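Acceptance checklist – Meris hand-held gripper kit, two-hand set
Site: Brusstead, bench 2. Checked by: Urho Valtonen. Date: 15th December 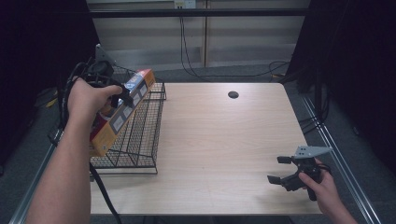 Bench 2 during the handling check, one gripper in each hand, orange box on the wire rack.

Marks used: OK / OK with comment / NOT OK / not checked

1. Delivery and papers
1.1 Packing list agrees with the order – OK
1.2 Manual in English – OK with comment. The German pages come first and the English ones are at the back. Edeltraud Kofler has asked Kushnir for a separate English copy.
1.3 Serial labels readable – OK

2. Grippers
2.1 Handle can be held without stretching the fingers – OK. I have large hands. Please repeat with a smaller person.
2.2 Trigger returns by itself when released – OK, tried 50 times on each side.
2.3 Finger pads fixed and flat – OK with comment. On the right gripper the lower pad could be turned a little with the fingernail. Tightened, and must be looked at again after 100 openings.
2.4 Metal plate on top of right gripper, edges and corners – OK with comment. The corner is not sharp to cut, but it has a point and I would not like it near the face. I ask the supplier for a rounded plate or a cover.
2.5 Weight acceptable for one hour of work – not checked. I did only short work, my wrist was tired but this is not a measurement.

3. Cables
3.1 No damage on the outer skin – OK
3.2 Cables do not pull on the hand – OK with comment. On the left side the bundle is heavy and one feels it when reaching forward.
3.3 Cables kept clear of the table edge – NOT OK. A cable hangs over the front left corner, below the arm. It can be caught by a sleeve or a knee. Needs a clip on the rail.
3.4 Floor free from cables where people walk – NOT OK. One power cable goes over the carpet behind the table. Cover strip to be ordered, 200 cm.
3.5 Wall outlet reachable without moving the table – NOT OK. It is high on the wall and the table is in front. We need a switch that the operator can reach.

4. Table and rack
4.1 Table does not rock – OK
4.2 Rack stands flat – OK
4.3 Rack stays in place when the box is pushed – OK with comment. It slides if one pushes hard. Semau uses rubber feet on theirs, I have written to them which type.
4.4 Wire ends free from burrs – OK, checked with a cotton cloth.

5. Surroundings
5.1 Curtains away from the hands and the cables – OK with comment. The left one is close behind the cable bundle. Move it back one step – also for the heat.
5.2 Light sufficient on the table – OK

Result: not accepted yet. Points 3.3, 3.4 and 3.5 must be closed before other persons work with the kit. Points 2.3 and 2.4 may stay open until the service visit in April.

Comment by E. Kofler: agreed. For 2.5 I will do the full hour myself, and I can do 2.1 again at the same time, my glove size is small.

Signed: U. Valtonen, E. Kofler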